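Getting the Dust Out of a Mesh Office Chair

I put this off until November every year, and every year I'm a little horrified by what comes out of the back of a desk chair!
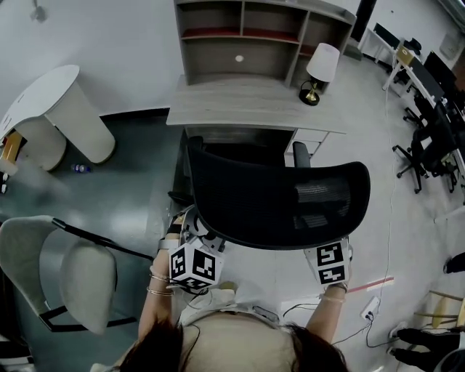 Start by rolling the chair out into the open so you can get at it from both sides. I used to do mine wedged up against the desk and all I ever did was push the fluff from the front of the mesh to the back. Take hold of the backrest by the top corners and swing it around as you go – much easier on the knees than crawling after it.

Vacuum first, with the soft brush attachment, front and then back. Then mix 2 drops of dish soap into a bowl of warm water, wring a cloth out really well and dab. Don't scrub, mesh snags (ask me how I know). Black mesh shows every bit of lint, so go over it with an old pair of tights on your hand once it's dry.

Armrests get the same cloth. Mine were sticky for ages and I blamed the plastic, but it was hand cream.

Wheels: tip the chair over onto a towel and pull the hair out with tweezers or a crochet hook. My friend Noemi uses a seam ripper, which works great if you're careful.

While the chair's out of the way, run the vacuum under the desk and lift any cables off the floor. I leave mine to air for 4 hours before I sit down again, or overnight if I got carried away with the water.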